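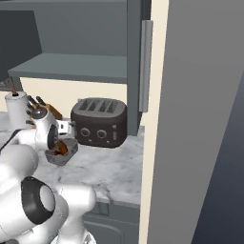 Filipa Esteves

May 29, 2020

Has anyone here managed to see Tukstead yet? I finally sat down with it last night after putting it off since October, and I've been turning it over in my head all morning. For those who haven't come across it, it's the second feature from the Duma collective, shot over one winter in a ferry town, with hardly any script and a cast made up mostly of people who live there. I loved it, I really did, even the long stretch in the ticket office where two sisters argue about a coat. My mother and her sister had that same argument for years (different coat!) and I had to pause it and get a glass of water.

What I'd like to know is whether people think it holds up next to Fivirby, because I keep going back and forth.

marlowe_reels

Glad you got to it, Filipa! I'm going to be the grump, though. Fivirby is the better film by a good distance. It runs 149 minutes and I never once looked at the clock, and Tukstead is shorter and I looked plenty. The coat scene is lovely, I'll give you that, but everything at the boatyard felt like they were waiting for something to happen and it didn't.

Nuwan Pramanik

I have to disagree with you there, marlowe, and I say it with affection since you're the one who got me watching these in the first place. The boatyard is my favorite part. The father sands the same plank for what feels like a whole afternoon, and by the end of it I knew him better than I know some of my cousins. I saw it at a festival with nearly 200 people in the room and you could hear the seats creak, everyone was so still.

Fivirby has the bigger story, sure. I just think Tukstead is the kinder film.

marlowe_reels

Kinder, okay, I can go along with kinder. Still too much plank.

oldprojector17

Does either one have decent subtitles? I bought the Duman disc of Fivirby and the songs aren't translated at all, which drove me up the wall - half the wedding is sung.

Filipa Esteves

The stream I watched had the songs done, and done nicely too, with the rhymes kept where they could be. I don't know about the disc. Nuwan, did the festival print have them?

Nuwan Pramanik

It did, all but the lullaby near the end. Somebody asked the editor about it afterward and she said they left that one alone on purpose. I can type up the rest of my notes from the Q&A tonight if people want them.

oldprojector17

Yes please!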